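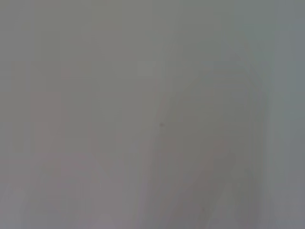

About Cenura

Cenura is a language and interpreting school in Hestdale. We teach English to people who have recently arrived as refugees or asylum seekers, and we train bilingual people from those same communities to work as interpreters in clinics, schools, housing offices and courtrooms. The two halves of the school share a building, a kitchen and a good many of their students, because people who come to us for beginner English quite often come back a few years later to learn how to interpret.

How we started

The school grew out of a very long afternoon in a hospital waiting room. Isabelle Sutherland was working as a resettlement caseworker at the time, and she had driven a mother and her twelve-year-old son to an appointment with a specialist. There was no interpreter booked. The boy did it instead, and he did it well, right up to the moment when the doctor began explaining a diagnosis and he stopped talking and looked at the floor.

Isabelle went home and called Remo Fiore, who had been teaching English at night in a church basement across town, and asked how long it would take to train an adult to do that job properly. He said he had no idea but he'd love to find out! The first interpreting class met the following January with 14 students and a borrowed whiteboard that had to be back upstairs by nine. Remo taught note-taking from a court reporter's handbook he'd found secondhand, and Isabelle played every angry landlord and rushed nurse in the role plays. (She still does. She has gotten alarmingly good at the landlord.)

We now teach 20 classes a week, days and evenings, in our own rooms on the second floor of the old Gashi furniture store on Mill Street. If you grew up here you probably remember the showroom. The freight elevator still works and you are welcome to use it, just pull the gate all the way closed or it won't budge.

What we teach

English for new arrivals runs at five levels. The first level assumes nothing at all, including reading and writing in any language, and we are really proud of it. Students who never had the chance to go to school sit next to students who finished college in a different alphabet, and our teachers have worked out ways to make that go well for both. We use a lot of real paper: bus schedules, lease forms, permission slips, the back of a medicine box. By the end of level two most people can call the school office and say their child is sick, and for many parents that is the phone call they came to us to learn.

Interpreter training takes 25 weeks and covers consecutive interpreting, sight translation, ethics and vocabulary for health, legal and school settings. You need strong English and one other language, and you'll be tested in both before you start. We cover the hard parts too, such as how to interpret for somebody who is describing the worst thing that ever happened to them, and what to do with yourself afterward. Every trainee has a mentor, and the mentor meetings carry on for a year after graduation.

Jalo is our drop-in program, and the part of the school visitors fall in love with. Bring any letter you don't understand, sit down with a trainee and a staff member, and go through it together. Jalo doesn't give legal advice and can't represent you, but the staff know who in Hestdale can, and they'll make the call with you if you'd like company on the phone. It's open from 4 p.m. until 7, there's tea, and children are welcome. Some of them do their homework at the long table and correct our spelling.

Who we are

Isabelle Sutherland is our director. She handles partnerships with the hospital and the school district, and she also reads every single application to the interpreting course herself.

Remo Fiore leads the English program. He taught in Italy and Ohio before coming here and still believes any grammar point can be explained with groceries.

Raquel Patrício runs interpreter training. She spent years as a medical interpreter in Portuguese and Spanish and wrote most of our course materials, including the glossaries that our graduates keep in their bags long after they need them.

Raquel Calado coordinates Jalo. Yes, we have 2 Raquels. Callers who ask for "Raquel" get asked whether it's about a class or a letter, and that sorts it out nearly every time.

Tomás Antunes looks after enrollment, childcare during morning classes and the timetable. He'll probably be the first person you talk to, and he can find you a bus route from anywhere in the county.

Our teaching staff is part-time and full-time, and a good number of them are former students. That makes us very happy.

How we're paid for

English classes and Jalo are free. They are covered by county funding, grants and the fees our interpreting agency earns when clinics and offices book our graduates. Interpreter training has a tuition fee on a sliding scale — ask Tomás, and please ask before you decide you can't afford it. Interpreters who work through our agency are paid for travel time and for late cancellations. We put that in writing with every client.

We don't ask about immigration status, and we don't share student records without written permission.

Visiting us

New English students can start in September, January or April. Come to the front desk any time after 9 a.m. for a short placement chat, no appointment needed, and bring a friend or relative if that makes it easier. Interpreting applications open in May for the fall course.

If you run a clinic, a school or an office and want to talk about booking interpreters, or you'd like Raquel Patrício to come and show your staff how to work with one, we'd be delighted to hear from you. The session takes an hour and she brings her own role plays. Street parking is free after 6, and the entrance is the green door beside the loading dock.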